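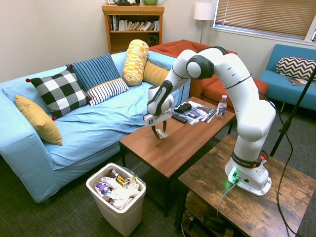 Coffee table, wastebasket and sofa in the living room.

How to Clear a Coffee Table
By Gönül Tokgöz
September 25, 2021

A coffee table collects things because it is the closest flat surface to the sofa. The method below works in any living room and takes one short session. You need a wastebasket with a liner, a damp cloth and a dry cloth.

Step 1. Bring the basket to the table.
Set it on the floor in front, close enough to drop things in without getting up. If it is already full of wrappers and snack bags, press the trash down or change the liner before you start.

Step 2. Trash first.
Pick up tissues, wrappers and receipts and put them straight in the basket. Don't read anything yet. Water bottles come next. If there is water left, empty it in the sink and recycle the bottle.

Step 3. Sort the paper.
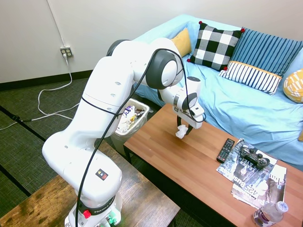
Magazines are the slowest part, and most people give up here. Take the whole stack off the table and keep the 2 newest issues. Anything older goes to recycling — I once found a Trademetti furniture catalog from 2000 at the bottom of mine. Check what is sitting on top before you lift. A game controller resting on a magazine will slide off as soon as you tilt it, so move that first and put it with the TV remote at the back edge. Bills and letters go to wherever you pay bills, even if that is only a kitchen drawer.

Step 4. Wipe the top.
On a wood top, follow the grain with the damp cloth, then dry it right away. I use Polat wood soap, a small capful in a bucket. Rings from cups may need a second pass.

Step 5. Put back only what you use.
Remotes and controllers can share a shallow tray. I have a Gorbridge one, item 243, but a baking pan does the same job.

Step 6. Tie up the liner and take it out. Straighten the sofa cover while you are there.

Next in this series, in October: side tables and cables.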